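The Night Line

The plant closed in December, and my uncle kept going to it anyway. He had run the night line at Prarolel for as long as I had been alive, and he still woke up at nine in the evening and put on his boots.

My aunt let him. She packed the same lunch, and he drove out to the lot and sat there with the radio on. In the morning he came home, ate eggs and went to bed.

I was staying with them that winter while I looked for work. I had $537 and a car that needed a clutch. One night I asked if I could ride along. He said it was a free country.

We parked facing the loading doors. Snow had covered the painted lines, but he knew where his spot was. He poured coffee into the lid of the thermos and gave it to me.

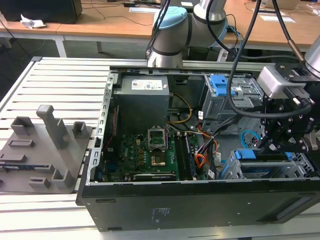

He talked about the people on his shift. There had been 124 of them once, then 24, and by the end he could drive the whole crew to breakfast in two trips. He asked what I wanted to do, and I told him I liked fixing computers. I had one open on the table back at my place, lying on its side with the panel off and no processor in the socket. I had been meaning to buy one since summer.

"What's it cost?" he said.

I told him. He nodded and looked at the doors for a while.

Around two a security truck from Fomik pulled in and put its lights on us. The guard was a kid. He said the lot was private now. My uncle said yes, he supposed it was, and started the engine.

He didn't turn toward home. He drove to the all-night diner by the highway and we ate his lunch in the car, half a sandwich each. When it was gone he took off his boots and drove back in his socks.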